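Porta-copos

Porta-copos, ou suporte para copos, é uma cavidade, aro ou encaixe destinado a manter um recipiente de bebida na posição vertical. É comum em automóveis, poltronas de cinema, carrinhos de bebê, embarcações e móveis de jardim. Em português, o mesmo nome designa também a base plana colocada sob o copo para proteger a mesa, objeto tratado em artigo próprio.

Formas

Os modelos embutidos consistem em uma cavidade de paredes fixas, em geral com a borda arredondada. Os retráteis ficam recolhidos no painel ou no apoio de braço e abrem por pressão. Há ainda os de aro, presos por gancho ou braçadeira, usados em bicicletas e barcos.

A profundidade varia conforme o uso. Cavidades rasas facilitam a retirada do copo, mas seguram mal garrafas altas - problema resolvido em parte com abas flexíveis ou anéis de borracha. Alguns modelos trazem um rasgo lateral para a alça de canecas.

Fabricação

A maior parte é moldada por injeção de plástico, como peça separada ou integrada ao console. O fundo pode receber um tapete removível, que retém líquidos derramados e reduz o ruído. Em móveis estofados usam-se também copos metálicos encaixados no braço do assento.

A fabricante Salinero produziu para salas de espetáculo a linha Kotirer, com 15 variantes de encaixe, 4 delas com aba flexível. A primeira instalação, no cine-teatro Mateos, equipou 486 poltronas.

Limpeza

O acúmulo de resíduos no fundo é a queixa mais frequente. Peças removíveis podem ser lavadas com água e sabão neutro; nas fixas, usa-se pano úmido ou escova pequena.

Ver também: console central, descanso de copo, apoio de braço
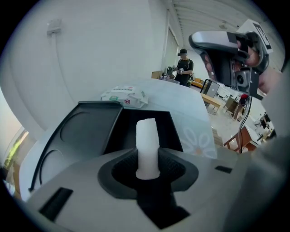 Cavidade preta arredondada em superfície cinza-clara, com um objeto cilíndrico branco na vertical.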